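I got to the Givmont open day in Moltham a little after nine, which was early enough to find parking and too early for the coffee. August in that building is no joke (bring a fan, bring two), but I'd been looking forward to this one for months because they promised we could try everything. And we could!

The big hall had the arms. I gave them a polite half hour, watched one stack cartons for a while, and then went looking for the hand-held stuff, because that's what I'd come for. We've been trying to pick a gripper for our cloth-folding work and I was tired of reading spec sheets.

Zulmira Ramalho was running the gripper tables, and she let me hog two of them for most of the morning. First up was the Falcão, the heavier one. Nice solid trigger, very firm bite, and my wrist knew all about it by the time I'd done 40 grabs. The Teta was next and I liked it right away. It's lighter, the balance sits further back, and it doesn't fight you when you turn your hand over. 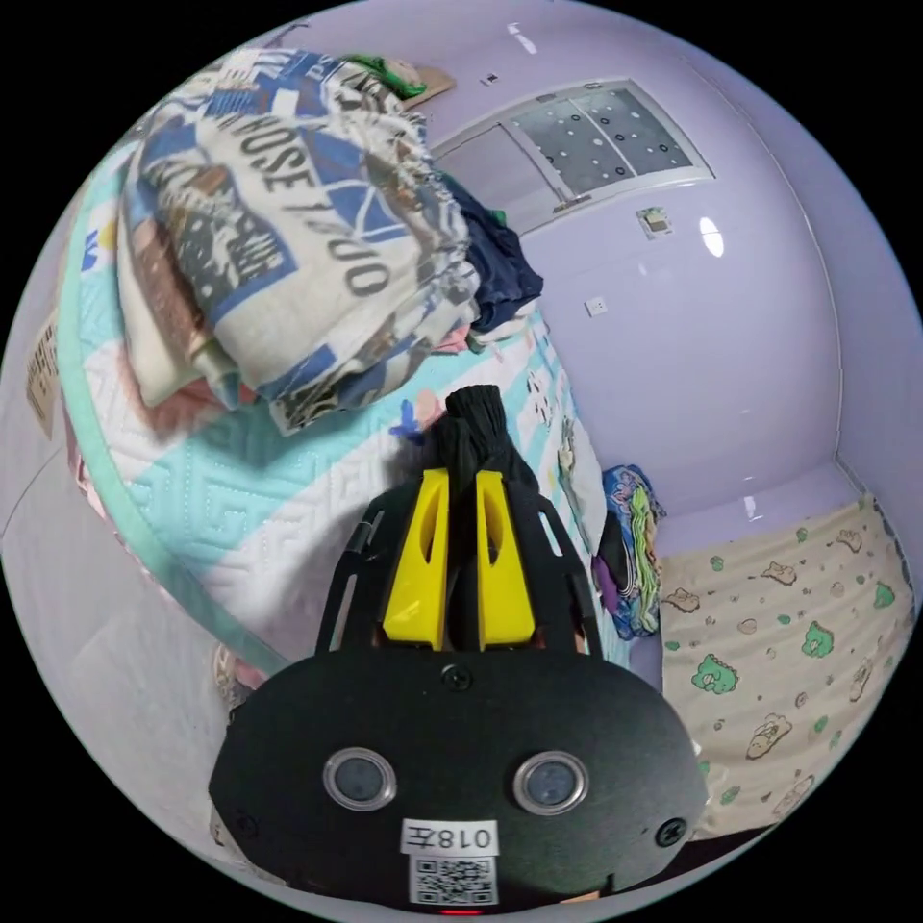

Soft stuff is where the two really split for me. With the Falcão I kept pinching up more cloth than I wanted, and then had to let go and start over. With the Teta I could come in low, close slowly, and get just the bit I was after. Slotted fingers help, I think, as they give a little when you squeeze. Zulmira thinks it's mostly the trigger spring, and she's used them a lot longer than I have, so go with her on that.

The wide lens took some getting used to. Everything near the rim bends like crazy, and I spent ages staring at the preview screen trying to work out which way was up. But you do get nearly the whole room in there, and after lunch I'd stopped noticing.

They had a counter going by the door for the whole event, and it stood at 1,077 grabs when I came back from my sandwich and 2,283 when I left at four. A fair chunk of those were mine, sorry to the people in line behind me.

Prices weren't on the tables, so I asked. The Teta is $879 without the mount, and the Falcão was still "talk to us," which I never enjoy hearing. I've put my name down to borrow a Teta for two weeks, and I want to try it on towels first, then fitted sheets if I'm feeling brave.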